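Stikstead Tub Armchair, Cream
Lounge and waiting area seating

The Stikstead is a tub chair for the corner of the office where people are told someone will be with them shortly. The back curves round into the arms in one continuous shell, the seat is wide, and the legs are short and dark. It is comfortable for a full meeting and a bit too comfortable for a short one.

Sold singly or as a pair. Cream is the colour everybody orders and the colour everybody then asks us how to clean (see below).
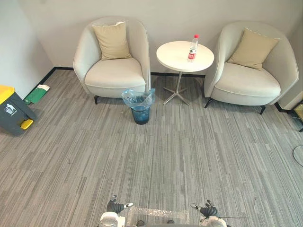 Most customers buy two and put something between them so that strangers needn't make eye contact. We suggest the Drirov side table, sold separately. Its round white top sits on a slim silver pedestal with a four-pronged star base, and it has room for a water bottle with space left over for a phone and a grievance. Beige square cushions suit the cream nicely – one per chair is plenty.

Upholstery: Nistor weave, removable seat cover
Colours: Cream, Dekdale Grey, Moss
Assembly: screw on 4 legs, 10 minutes
Warranty: 3 years on the shell, none on coffee
Lead time: 13 working days, longer in August

Cleaning: blot spills with a damp white cloth. Do not rub. Do not let a well-meaning colleague rub. Seat covers can be dry-cleaned, and spares are listed under Parts.

Scatter cushions not included.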